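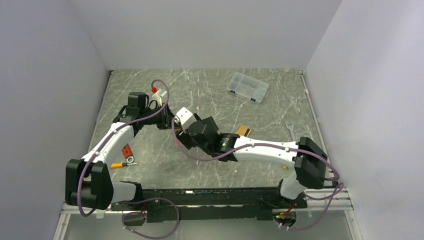 Natural stone benchtops: frequently asked questions

Skomberg Stone, Bainbridge showroom and workshop
Last revised May 29, 2020

These answers cover marble, limestone, travertine and granite benchtops supplied and installed by Skomberg. They do not cover floor tiles, exterior paving or engineered stone. Care instructions for engineered stone come from the slab manufacturer and take precedence over anything on this page.

Choosing a stone

What is the difference between marble and granite in daily use?

Marble is mostly calcite. It is relatively soft and reacts with acids. Granite is mostly quartz and feldspar, is considerably harder, and is not affected by ordinary kitchen acids such as vinegar or lemon juice. Both are porous to some degree. A darker granite may need little or no sealing, while a pale granite can absorb as readily as some marbles.

Is dolomite the same as marble?

No. Dolomite is a calcium magnesium carbonate and is usually somewhat harder than calcite marble. It still etches, only more slowly. Slabs are often labelled loosely by importers, so ask for an acid test on an offcut if the distinction matters to you.

Can I pick the section of slab used for my bench?

Yes. Once a slab is reserved we lay the template over it with you, either at the showroom or from a scaled photograph. Position of veining, mineral spots and filled fissures is agreed at this point and signed off before cutting. It can't be altered afterwards.

What is the longest benchtop you can make without a join?

287 cm for the slabs we normally stock. Longer runs are joined. We place joins away from sink and cooktop cut-outs where the cabinet layout allows it. On an L-shaped bench the join is normally a straight butt join at the return; mitred joins are available but waste more slab.

Honed or polished?

A polished face is less absorbent and easier to wipe down, but etching is plainly visible as dull marks. A honed face starts dull, so etching is less obvious, though oil tends to mark it sooner. Neither finish prevents etching. Leathered finishes are offered on granite only.

Etching, staining and scratches

How do I tell an etch from a stain?

An etch is damage to the surface. It appears as a dull or pale patch, often in the shape of a drip or the base of a glass, and it can sometimes be felt with a fingernail. A stain is foreign material held in the pores and is generally darker than the stone around it. Look across the bench at a low angle towards a window. Etches show as a change in gloss, and stains show as a change in colour with the gloss intact. Red wine and tomato can leave both in the same place.

Will a sealer stop etching?

No. A penetrating sealer sits below the surface and slows the uptake of liquids. It leaves the calcite at the face exposed to acid. This is the most common misunderstanding we deal with, and no sealer we supply is warranted against etching.

Can scratches be removed?

Fine scratches in a honed finish can usually be blended by hand with the correct grade of abrasive pad. Polished stone is less forgiving, as the repaired area has to be brought back up through every grade to match. We recommend having polished benches done by a stonemason. Scratches that catch a fingernail need machine work over a wider area.

What removes an oil stain?

A poultice. Mix an absorbent powder such as kaolin or diatomaceous earth with acetone to the consistency of peanut butter, spread it past the edges of the stain, cover it with cling wrap and tape down the sides. Pierce the wrap a few times. Leave it until the paste is fully dry, then lift it off with a plastic scraper and wipe with clean water. Keep acetone away from flames and pilot lights, open the windows and wear gloves. Older stains often need several applications. Test in a corner first.

And a rust stain?

Don't use a household rust remover. Most are acidic and will etch marble and limestone on contact. Rust can come from a tin or a steel pan left on the bench, but it can also come from iron minerals in the stone itself. The second kind may return after treatment.

Sealing

How do I know whether my benchtop needs resealing?

Place a few drops of clean water on the bench in an area that gets regular use. Wait ten minutes and wipe. If the stone has darkened underneath, it is absorbing water and should be sealed. The mark will fade as it dries. Repeat the test beside the sink and near the cooktop, where the sealer tends to wear first. Beading alone is a poor guide, as a film of dish soap or polish can change how water sits on the face.

How many coats of Drinder are needed?

Two on marble and limestone. Granite may take only one. Apply Drinder to clean, dry stone with a lint-free cloth, keep the surface evenly wet for the dwell time on the tin, and buff off all residue before it dries. The second coat goes on once the first has been buffed and is touch dry. Do not apply a further coat to stone that has stopped absorbing, as the excess will cure on the surface.
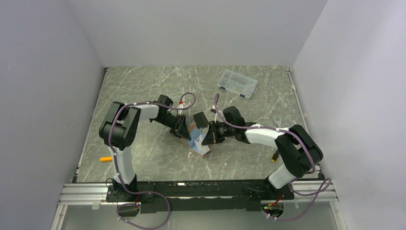 One customer wrote to us in February that the tin's dwell time had been far too long for a honed limestone bench in a hot kitchen, and that the sealer had gone tacky before it could be buffed. That is consistent with our own trials. In warm conditions, work in smaller sections and buff early – the stone takes up most of the sealer in the first few minutes. Avoid sealing in direct sun or over a dishwasher that has just finished its cycle.

I have a hazy film after sealing. Can it be removed?

Usually, yes. Haze is sealer that has dried on the face. Dampen a cloth with a little fresh Drinder, rub the affected area to soften the film, and buff dry straight away. If the film has been there for several days, a solvent-based stripper may be required. Check that it is rated for calcareous stone. Do not scrape with a metal blade.

How soon can the bench be used?

Light use is fine the next morning. Keep water, oil and food off the bench until the full cure time on the label has passed.

Routine cleaning

What should I use every day?

Warm water, a soft cloth and a small amount of pH-neutral detergent. Rinse with clean water and dry. Varkine stone cleaner is suitable for all the stones listed on this page and can be used undiluted on grease. Avoid vinegar, citrus cleaners, bleach, cream cleansers and anything sold for removing limescale.

How do I deal with hard water build-up around the tap?

Prevention is easier than removal. Dry the base of the tap after use and have any slow leak repaired. Existing build-up on granite can be lifted carefully with a new razor blade held flat. On marble the deposit and the stone are chemically similar, so anything that dissolves one will attack the other. Book a mason.

Can I put hot pans on the stone?

Use a trivet. The stone will tolerate a good deal of heat, but sudden local heating can open an existing fissure, and the resin used to fill slabs at the factory can discolour. Joins are also vulnerable.

Weight and cut-outs

Do my cabinets need reinforcing?

Standard floor-mounted cabinets in sound condition do not. Overhangs are a different matter. Unsupported overhangs at a breakfast bar are assessed at template stage, and steel brackets or a supporting panel may be specified. People should not sit or stand on a benchtop, particularly over a cut-out.

How wide can the sink cut-out be from front to back?

Our limit on a standard-depth bench is 53 cm, subject to the strip of stone left at the front and rear. Drop-in, undermount and farmhouse sinks have different requirements. The sink and tapware must be on site when we template. We don't cut from a brochure drawing.

Who connects the plumbing?

A licensed plumber engaged by you. The adhesive on an undermount sink should be left to cure overnight before the waste is fitted.

Warranty

What is covered?

Fabrication and installation are covered for 2 years from the day of installation. This includes join failure, bracket movement and chips present at handover. It excludes etching, staining, heat damage, movement of the building or cabinets, and any work carried out by others. Natural variation in colour and veining is not a defect.

How do I lodge a claim?

Email the Bainbridge workshop with your job number and clear photographs taken in daylight, one from standing height and one close up. Leave the area as it is until we have replied.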